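Packing firm Hudec has changed shift duties at its Brindton site, where small mixed goods are sorted with gripper tools. The 14 staff on the sorting line now spend most of each shift on exception handling and tool checks. Stisix, which supplies the scheduling software, set the target at 369 items per shift.

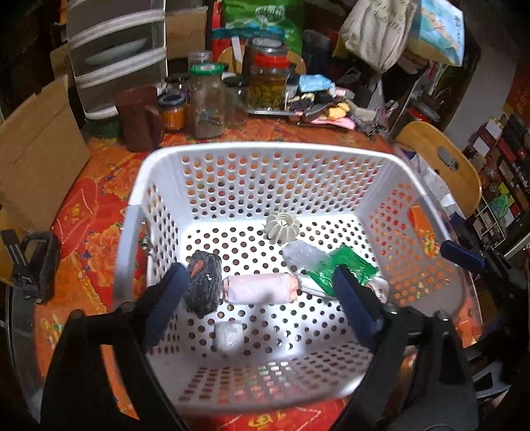
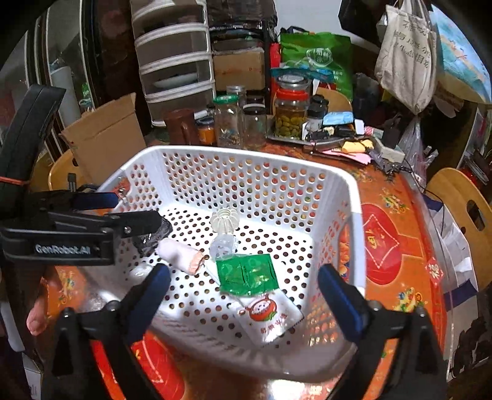
Small packaged items in a white perforated basket, with grippers at work.

Will the change cut jobs at Brindton?

Hudec says all 14 positions stay on the roster, with 3 reclassified as technician roles from April. Overtime on the line is no longer offered.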